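Bunar for PC and Tablet

Puzzle adventure, single player. Current version 2146. Made by Godmont.

Bunar is a game about a dry well and the town which was built around it. You play the well keeper. Every morning you go down with a lamp and a rope, and you must find where the water went. The well has 53 floors. Each floor is one puzzle room, and most rooms have more than one way out, so two players will usually not finish with the same map.

The rope is the most important tool in the game. It has a fixed length, and you see the remaining part on the left side of the screen. You can tie it to hooks, pull stones with it, or leave a piece behind to make a shorter way for later. If you leave too much, you can go back and collect it. There is no penalty for going back, and the game has no time limit, with the exception of the flood rooms.

The flood rooms begin at floor 11. In these rooms the water comes up slowly and lifts everything that can float: barrels, planks, also the keeper. Many players told us that the first flood room was too hard in the old version. We changed it. The water now waits until you make your first move, and the upper hook is easier to reach.

What is in the full game

All 53 floors of the main well
The Kárason level editor, with the same parts we used ourselves
Night mode, where the lamp gives less light and the rope is shorter
Saved games which you can move between PC and tablet
Texts in English, Icelandic, German and Serbian

The Kárason editor opens from the main menu after you finish the first floor. You draw the walls on a grid, put the hooks and stones, and press the lamp button to test the room at once. A room can be shared as a short code. Please test your room from start to end before you share it, because the editor does not check if the exit can be reached. We would like to add such a check but it is not ready.

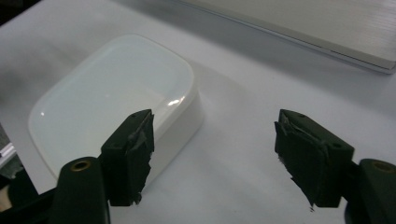 Rooms made in older versions will open in the new one. If a room used the old wooden doors, they are changed to stone doors when you load it, and you may need to move the switch by one square. We are sorry for this extra work.

Controls

On PC you can play with mouse and keyboard or with any standard controller. All keys can be changed in the settings. On tablet you drag the rope with one finger and turn the room with two. Left-handed players can move the rope meter to the other side.

What you need

PC: a 64-bit system, 4 GB of memory, 2000 MB of free disk space. Any graphics card from the last ten years should be enough.
Tablet: a screen of 8 inches or larger is recommended. The game starts on phones too, but the small hooks are difficult to hit with the finger.
Internet: only for the download and for sharing rooms. The main game can be played offline.

Fomen music pack

The music of the game was recorded as a separate album under the name Fomen. You can buy it together with the game or alone. It contains the full pieces, including the long version of the flood theme, which in the game is heard only if you stay in the room for a long time. The files come without copy protection.

Changes in version 2146

The lamp no longer goes out when you save on a ladder.
Floor 38: the second stone cannot get stuck behind the pump.
Text size can be set separately for menus and for the notes you find.
Shared room codes are shorter. The old codes also work.
Corrected several mistakes in the German texts.

Known problem: on some tablets the sound stops after a call or an alarm. Close the game and open it again, your position is saved. We plan to have the correction in the February update.

Demo

The demo contains the first five floors and no editor. Your saved game from the demo is taken over by the full version, so you do not need to repeat these floors. If the full version does not find it, choose Import in the menu and select the folder of the demo by hand.

Add to cart
Download demo
Write to support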